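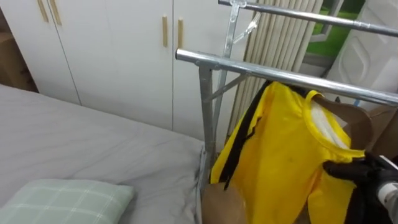 **Linen-look cotton or real linen for a first quilt back?**

Hi all! I've just finished my very first quilt top (a log cabin, lap size, mostly blues and creams) and I am ridiculously pleased with it. Now I have to back it and I'm stuck. I've been using the bed in the spare room as my layout surface, and that plain light gray sheet has turned out to be the best thing I could have put the blocks on, so much so that I've started wondering whether a flat gray like that would make a nice backing too. Every pattern I read says to use quilting cotton, but the fabric store in Tristley has a lovely soft gray linen on the clearance shelf and I keep going back to pet it.

So here's what I'd love to know:

- Can a beginner quilt through linen on a regular home machine, or am I asking for trouble?
- Would a plain bedsheet work as a backing? I've read yes and I've read absolutely never.
- Do I wash the backing first if I didn't wash anything on the front? (I didn't. I was too excited.)

I plan to do straight lines with a walking foot, nothing fancy, and the batting is an 80/20 cotton blend I already own. It's going to my sister in January, so I have time to do it properly, but not time to do it twice!

– Roya Golestani

---

**Saeed Rashti**

Congratulations on the top! Log cabin is a great first one, you get so much movement out of such simple strips.

I've backed quilts with all three, so let me take them in your order.

Linen first. Yes, you can quilt it on a home machine. Mine is a very ordinary one and it has been through linen plenty of times. What will bother you is the way it shifts. A loosely woven linen will lean off grain while you're smoothing it, and you don't notice until you flip the quilt over and there's a pleat quilted right into the back. If you go for it, starch it before you baste. I mean really starch it, spray, wait, press, and do it again. It ends up feeling like paper and behaves so much better. Then baste closer together than you think you need to. I pin a hand's width apart for cotton and half that for linen. Use a new needle, size 90/14, and lengthen your stitch a little, I like 3.0 to 3.5.

Also, linen shrinks more than quilting cotton. I had one piece come out of the first wash a good bit shorter than it went in, so please, please prewash that one, whatever you do with the rest.

Sheets: this argument comes up every year at our quilt group in Fudalbridge and it never gets settled. My own view is that it depends on the sheet. The old worry is thread count. High-count percale is woven so tight that the needle has to punch its way through, and hand quilters hate it for good reason. On a machine, an ordinary cotton sheet is fine. I'd stay away from anything over 300. I once used one that was 354 and I could hear every stitch go in, tick tick tick, and I got skipped stitches along two whole rows. I've also used a soft washed one at 239 and it quilted like a dream. Check that it's all cotton, though. Poly blends slide around and they don't crinkle along with the batting, so the back stays oddly flat while the front goes all puffy.

The great thing about a sheet is no seam down the middle! For a first quilt that is a real gift.

Prewashing: with a cotton back and an unwashed cotton front, I'd leave the backing unwashed as well and let everything shrink together. You get that lovely wrinkly look. If you use an old sheet it's been washed a hundred times already and has done its shrinking, so the front will pull in a bit more than the back. I like how that looks, some people don't. Throw a couple of color catchers in with the first wash, especially with those blues next to cream.

And plain gray will show every wobble in your lines. Pick a thread that matches the backing for the bobbin and you'll hardly see them. Post a photo when it's done, I want to see it!

---

**Nesby**

just use the cotton. linen frays like crazy, I had fluff in my bobbin case for weeks. sheets are ok

---

**Jääskeläinen**

Saeed covered most of it so I'll only add a few things, mostly about size and basting, which is where my first one went wrong.

Make the backing bigger than the top on all four sides. I do 4 inches each side if a longarmer is doing it and 3 if I'm doing it at home. Don't trim it to fit before you quilt – it creeps inward as you go, and the corner you do last is always the one that comes up short. Ask me how my 7th block ended up with no backing behind it.

Start your straight lines in the middle and work out. If you quilt them all in the same direction you can get a drag across the whole thing, like a skewed stripe, so some people alternate. I don't alternate, I just go slow and keep the weight of the quilt up on the table so it isn't pulling on the needle. An ironing board next to your chair, lowered to table height, makes a wonderful extra shelf.

I disagree a little on starch for linen, by the way. I've had better luck cutting it generously, washing it twice, pressing it while it's still damp and then using basting spray. But do a test first! Make a sandwich out of scraps, a foot square or so, with your real batting and your real thread, and quilt a few lines on it. You'll know in five minutes if your machine is happy. I still do this every single time and I keep them all in a drawer with the thread and tension written on in marker.

If your sister has a dog or kids I'd lean toward cotton for softness and easy washing. If it's going over the back of a nice chair, get the linen. It's gorgeous after a few years.

---

**Roya Golestani**

Oh, these are so helpful, thank you!! She has a dog AND kids, so I think that decides it. I checked the tag on a spare sheet I had in the closet and it says 334, all cotton, so by Saeed's rule it's over the line. I'm going to make the scrap sandwich tonight with a corner of it anyway, and if it ticks at me I'll go get proper quilting cotton.

The linen may still come home with me. I could get pillow covers out of it!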